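From: Borghild Eklund
To: Plesmont Sewing List
Date: 11th April
Subject: Re: Washing before cutting?

Hawi Gidey wrote:

> I have bought enough cotton from Paracha to do the front room curtains
> and I am wondering whether I need to wash it first. The lady at the
> counter said it was up to me. My sister never bothers and hers look
> fine. The window is wide and the drop is nearly to the floor, so it is
> a lot of cloth to get through a domestic machine. I have a lining as
> well, same question. Also what do people do about the creases after?
>
> Hawi

Hello Hawi,

It depends on whether you ever mean to wash the finished curtains. If they will only be dry cleaned or hoovered, leave the cloth as it is and enjoy the crisp finish. If they will go in the machine even once, wash it now.

I learned this on my own back bedroom. The window there is 2047 mm wide and I made full length curtains from unwashed cotton, with a bought lining. They hung well until the following November, when I washed them after we had the chimney swept. The cotton came up and the lining did not. The lining showed below the hem all the way along, and I had to take both hems down and start again.

So the lining matters as much as the face cloth. Wash both, in separate loads if the colours differ, and at the temperature you will use later. A cool wash now will not protect you from a hot one next year.

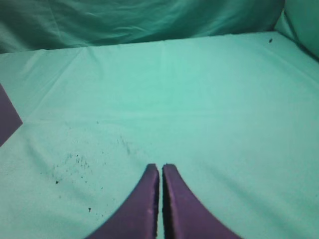
Pale green cloth on the table.

You can find out how much yours will shrink before you commit the whole length. Cut a square from the end, measure it both ways and write the sizes on paper with an arrow for the selvedge. Wash it, dry it, press it and measure again. My last piece lost 4 per cent along the length and next to nothing across. Cotton usually loses more lengthways, so a curtain suffers in the drop and you may not notice the width at all.

If the test square shrinks more than you have allowed for, do the sums before the rest goes in the machine. You may need to go back to Paracha while they still have the same roll. Dye lots do vary and a half width from another roll will show when the light is behind it. 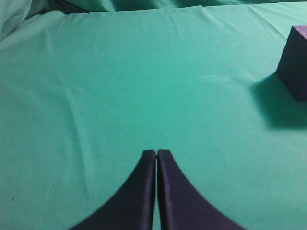
Before washing a long piece, neaten the two cut ends. A plain zigzag will do. Without it the threads come away and wind themselves round everything, and you lose a good strip at each end once you have trimmed it square. I don't bother with the selvedges at this stage. I cut them off later if they have pulled tight.

Fold the length loosely in a zigzag before it goes in, and don't fill the drum. I use Badico liquid, half the usual amount and no softener. For the spin I go no higher than 700. Anything faster sets creases that take an evening to get out.

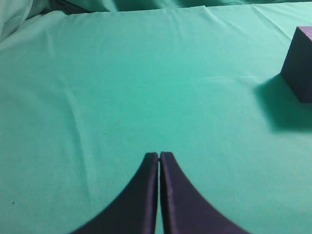 Reading time: 4 minutes

On drying, over a line is best, with the fold along the length and the weight spread between two lines if you have them. Pegging it by one edge will pull it out of shape. Bring it in while it is still slightly damp and iron it straight away, on the wrong side, moving the iron up and down the grain. If you push it about diagonally you will stretch it and be back where you began.

You asked about creases. The centre fold from the roll is the stubborn one. Damp cloth and a hot iron usually shift it, but on some dark colours it stays as a faint pale line, and then you have to cut so that it falls in a seam or behind a pleat. Check for that in daylight before you cut anything.

Once it is pressed, lay it out and square the end by pulling a thread across. The cut edge from the shop is rarely straight. Mine was out by 8 cm last time, and if I had measured my drops from it the pattern would have run downhill across the window. 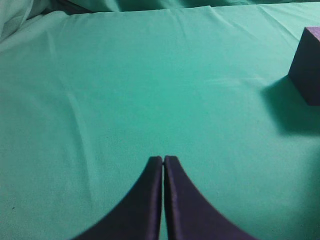
Green cloth, with the purple tips nearly touching.

Two other things. Header tape shrinks too, so put it in with the lining. And don't sew the bottom hems until the curtains have hung for a week or so. Tack them, let the cloth drop, then mark the hem with the curtains in place.

I have a Porko steamer you are welcome to borrow for the final press. It is slow to heat and it drips for the first minute, so start it over a sink. I can leave it in the porch if you tell me which morning suits.

What width is your window, and have you bought the lining yet?

Borghild

--
Plesmont Sewing List
To leave the list, reply with "remove" in the subject line.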